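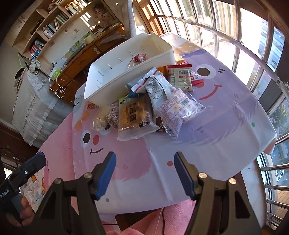 Minutes of the Nemard Street Community Garden and Hall Association, general meeting, 2020-07-21, held in the side room of the hall

The meeting opened a little after seven with a welcome from the chair, who was very pleased to see so many familiar faces after the long gap and thanked everyone for bringing their own mugs. Apologies were received from four members and from the Rinard Road playgroup. The minutes of the previous meeting were read and accepted, with one correction - the rhubarb went to the school and not to the church. It was agreed that the cheerful tablecloth with the cartoon faces on it can stay on for the children's afternoons, and that the plain one should come out for the seniors' lunch, although one of the seniors present said she was rather fond of the big red smile and would be sorry to lose it. The white slotted bin is to be kept for seed packets from now on, and members are asked kindly not to leave lollies in it.

Water and tank
The plumber from Drakine has looked at the tank and says the outlet valve is worn but the tank itself is sound and has years left in it. The quote is $338 with the old valve taken away. There was a long and friendly discussion about whether one of our own members could do it for less, during which we heard a good deal about a tank in Ballarat. Moved, seconded and carried that we accept the quote. The far tap should not be used until the work is done, as it drips into the neighbour's lavender.

Garden beds
We have 11 names on the waiting list and two beds coming free in August. The first two on the list will be rung this week. Bed six has been very generous with its silverbeet and would like it known that there is plenty more, please, take some, bring a bag. The compost was reported to be much improved now that the citrus is kept out of it. Somebody is still putting in tea bags with staples.

Magalhães bequest
The chair spoke warmly about the bequest and the many years the Magalhães family kept the front roses. The favoured idea is a bench under the pepper tree, facing the afternoon sun, with a small plaque. Two members would prefer a new rose arch. Both to be priced and brought back to the next meeting. The wording of the plaque is to be checked with the family before anything is ordered.

Money
Balance brought forward was healthy. The soup stall took $203, and $80 of that has been set aside for mulch. The insurance renewal has arrived and is unchanged from last year, to general relief.

Other business
The side gate is sticking again and needs a lift as you push. A request for a second key was left until next time. Thanks to whoever mended the urn.

Meeting closed at 8.50 pm. Next meeting in August, date to go up on the noticeboard. Supper plates to be collected from the kitchen, please - there are three left and one has a chip in it.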